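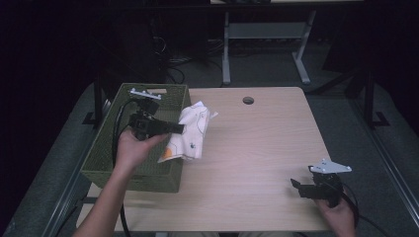
Netdale Linen Exchange - Sorting and Folding Team

Last updated: 12/16/18
Posted by Su-bin Kwon
Print this page | E-mail this page

Part-time linen sorter and folder

The Linen Exchange takes in donated household cloth, checks it, folds it and passes it on to families who are setting up a home in Netdale. We handle dish towels, pillowcases, crib sheets, napkins, small blankets and printed cotton of all kinds. We handled 3,000 pieces last year and expect more in the coming one, so we are adding a paid part-time position to the team.

What the work is

Donations reach the sorting room already washed. You take a piece out of a basket, open it flat on the table, look over both sides and decide where it goes. Good pieces are folded to our standard sizes and stacked. Pieces with a small hole or a loose hem go to mending. Stained or thin pieces go to the rag bin and are sold by weight to the Santoso print shop.

Most of what comes in is crumpled, and a good part of the job is finding the corners and shaking a piece out before you can see what it is. White cloth with a printed pattern needs the closest look, as pale stains hide between the shapes. Please don't judge a piece while it is still half in the basket.

Other regular tasks:

- Refilling the shelves in the front room when families have been through
- Writing the bundle tags (size, type, number of pieces)
- Wiping down the tables and baskets at the end of a shift
- Helping Kamarul Lumbantobing load the van for the Vellow drop-off

Our baskets are the open plastic kind with handle cutouts. A full one is heavier than it looks. You should be able to lift and carry 45 pounds, and to stand for most of a shift. Stools are available and you are welcome to use one for folding.

Hours and pay

The position is for three shifts a week, 5 hours each. Mornings or afternoons can be arranged, but we need the same pattern each week. Pay is $600 a month during the first three months and is reviewed after that. Parking behind the building is free for staff. The bus stop is across the street, next to Markis Hardware.

The room is carpeted and heated. It does get dusty when blankets come in - if you have asthma or a dust allergy, ask to visit before you apply.

Who we are looking for

No experience is required. People who have worked in a laundry, hotel or thrift store will find some of it familiar, but our folds are our own and everyone learns them from the start. Finn Engelhardt trains new staff and will work beside you for the first two weeks.

You should be comfortable doing the same task for a long stretch and careful enough to catch a pulled thread. You will also need to write clear English on tags. A second language is useful in the front room. Applicants must be 18 or older.

We would like someone who can stay at least through September, when the college students move in and the donations pile up.

How to apply

Send a short letter or e-mail to Comfort Ankrah, sorting room lead. Tell us which shifts you could work, when you could start, and the name and phone number of one person who has worked with you. A resume is fine but you don't need one. Paper applications can be left at the front desk during opening hours.

We will ask a few applicants to come in for a paid trial hour. You will sort and fold one basket with one of us at the table, and there will be time for questions. Wear closed shoes and leave rings and bracelets at home - they catch on knits.

Questions about pay or paperwork should go to Subbarao Murthy in the office. He can also tell you whether the position is still open. We will keep this notice up until it is filled.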